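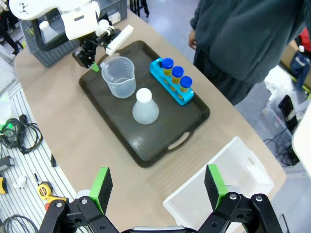

Three tubes, blue caps, on the brown tray.

3 min read

The boat to Skikside left without me so I walked. Coast road, wind the whole way, one shoe letting water in. My aunt used to say the road was shorter in January. It isnt.

I had her letter in my coat. One page. Come before the sap is done, it said, and bring the good knife. No please. She never wrote please in her life.

Past the quarry, past the chapel with the roof gone. Then the trees. Turkumwood, all of it, both sides, so close the road goes dark at noon. When I was small I held my breath from the first tree to the last. Tried it again. Got as far as the ditch.

Every trunk had a cut in it. Slanted, neat, a tin cup under each. Most of the cups had gone over and the stuff ran down the bark and set there, yellow, then brown lower down. It smelled like oranges and floor polish. I put a finger in. Couldn't get it off again, wiped it on my sleeve, on a wall, on a gate. Still there.

Her door was open. Stove out. Two plates on the table and two forks and I thought, well, who. She'd lived alone since my uncle. Two cups also, one with a bit of tea left in the bottom, skin on it.

I called. Called up the stairs. The cat came down, looked at me and went back up.

So I sat. What else. Her account book was by the bread bin and I opened it, which I should not have. Columns in pencil. So much sap, so much paid, so much owed to the Fragkou yard for barrels. The last page had one number on it. 2489. No word next to it. Underlined so hard it went through to the cover.

Trees, I thought. Or money. Or days. I did the sum for days on the back of her letter and it came to most of seven years and I didn't like that. My uncle had been gone most of seven years.
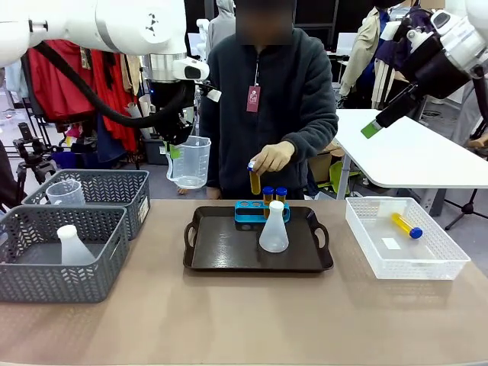 At the bench, one tube up out of the rack.

She came in after dark. Mud to the knee, lantern, a sack over her shoulder.

You're late, she said.

Missed the boat.

There's always a boat. She put the sack down and it clinked. Did you bring the knife?

I gave it her. She tried it on her thumbnail and nodded and put it in the drawer with the bad ones, and I thought, I walked all that way with that in my sock.

Whose is the other plate, I said.

She was lighting the stove. Took her time. Match, another match. Yours, she said. I put it out when I wrote. Then I got tired of moving it.

And the tea?

Mine. I sat on your side for a change.

I wanted to ask about the number. Had my mouth open. She saw the book had moved, she sees everything, and she picked it up and found her pencil and wrote underneath. 2490, upside down from where I sat. Then she crossed it out, slow, looking at me over the top.

Eat something, she said. We start at the ditch end tommorow. The last boat to Plendavum goes in three weeks and they wont take half a barrel.

There was soup. There was the end of a loaf. She pushed the salt across before I asked and the cat came down again and this time it stayed.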